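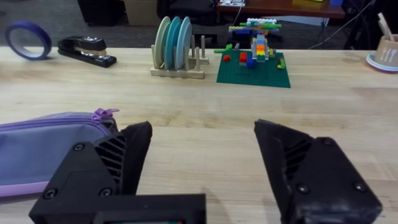
A pencil pouch should be emptied onto the table once a week, one reader wrote in after our June piece on desk drawers, and anything that can't be named in a second should go in the trash. The product tester at Lement, which makes soft storage for desks and kitchens, agrees with the first half.

"Emptying is correct. The trash part is too strict. Most of what people can't name is a refill or a cap, and it belongs to something."

We spoke on a Tuesday in the test room, where pouches are filled, closed, opened and filled again on a plain wooden table. The standard run for a zippered pouch is 300 cycles. A cycle is one full opening, one load, one closing. The zipper is checked by hand every 25 cycles, and the result goes on a sheet.

The load matters more than the count, the tester says. Pens and markers are easy because they lie parallel. Erasers are harder. "A block eraser sits across the pens and makes a bulge, and the bulge pushes on the zipper from inside. Put it at the end, flat against the seam. Long items first, short items last."

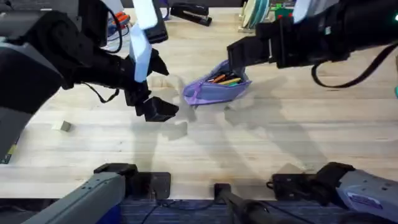
The same order applies at home. The pouch is opened all the way before anything goes in, since a half-open zipper catches caps and bends the teeth. One hand holds the fabric near the end of the track and the other loads. People tend to hold the middle, which closes the mouth they are trying to fill.

Fabric weight was the next subject. The Harasym, the company's older pouch, used a stiff cloth that stood up without support. It loaded quickly and cracked at the fold. Its replacement, the Grultadum, is softer and has to be held.

"We got 74 letters about it going limp," the tester says. "We got very few about seams after that. I would make the same trade."

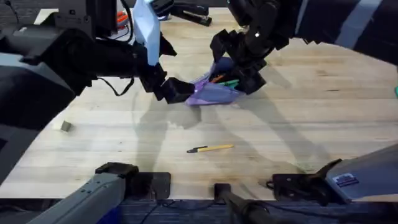 Plastic was tried too, and gave mixed results. Being able to see the contents cut the time spent looking for a pen. Against that, thin plastic creases, the creases turn cloudy, and a sharp pencil goes through it. The supplier in Prarkine sent 1575 sample sheets in three thicknesses. The middle one is still under test.

I asked how full is too full.

"Hold it up by one end. If the contents all slide to the bottom, there is room. If they stay put, it is packed. If you have to squeeze it to close it, take out two things." 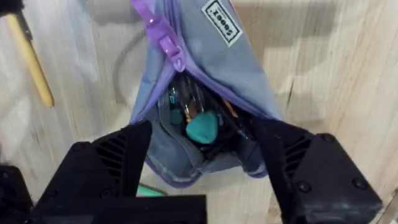 Small metal parts are a separate problem. Clips, bits and compass points work their way down and wear the bottom seam, and the tester keeps them in a flat tin inside the pouch. Scissors go in with the points toward the closed end of the zipper. Glue sticks stay out altogether, in a cup.

On washing, the advice is short: cold water, zipper closed, no dryer. The trim shrinks at a different rate from the body, and the track will ripple. A rippled track can sometimes be pressed flat under a towel with a low iron. The tester has done it on four pouches, and two of them still stick at the corner.

Desk & Shelf > Interviews > Small storage

18 shares | 6 comments

Contact | Copyright Desk & Shelf | Back to top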